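Section 4. Dressing the table with the Cendeck bouquet

By now you will have the table standing level and the chairs drawn up to it, and we come to the part most people look forward to. The Cendeck bouquet arrives ready arranged in its long green wrapping, so there is very little to do apart from letting it settle and finding the place where it looks happiest. Please do take your time over it. The flowers are fabric and will be with you for years if they are treated kindly in the first half hour.

You will need the bouquet, a soft dry cloth and a clear patch of tabletop.

1. Wipe the tabletop with the dry cloth. If you have used a spray polish, let the surface dry fully before going any further.

2. Lift the bouquet out of its carton by the wrapping, holding it just under the flower heads. It is tempting to pull on the blossoms — they are right there on top, after all — but they are only wired on.

3. Lay the bouquet on its side, well in from the edge, with the pointed end of the wrapping running off at a slant. A slant looks a good deal more natural than a bouquet lined up square with the table, and it leaves more room for cups and plates.

4. Leave it to rest for 30 minutes so that the leaves can spring back after their journey.

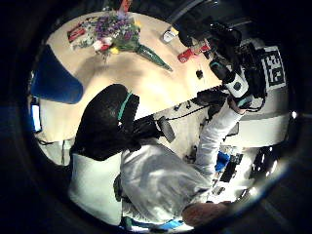 Fig. 7. Bouquet laid at a slant on a light tabletop, the point of its wrapping towards the lower right.

5. Now tease the foliage out with your fingertips, working from the middle outwards. Purple, white and yellow flowers all look better with a little green showing between them.

6. Put back whatever normally lives on the table. Small things such as a cup or a box can sit quite close by, as long as nothing rests on the petals.

Note: If the wrapping has creased in the carton, smooth it from the flowers down towards the point. A stubborn crease will usually relax overnight in a warm room.

Caution: The wrapping is not waterproof. Do not stand the bouquet in a filled vase, and move it aside before serving drinks.

Caution: Keep the flowers at least 2 metres from candles and open fires.

If you would like a second bouquet for a longer table, ask your Stondness stockist for part number 1341. The upright holder, should you prefer your flowers standing, is part 199 and is covered in Section 5.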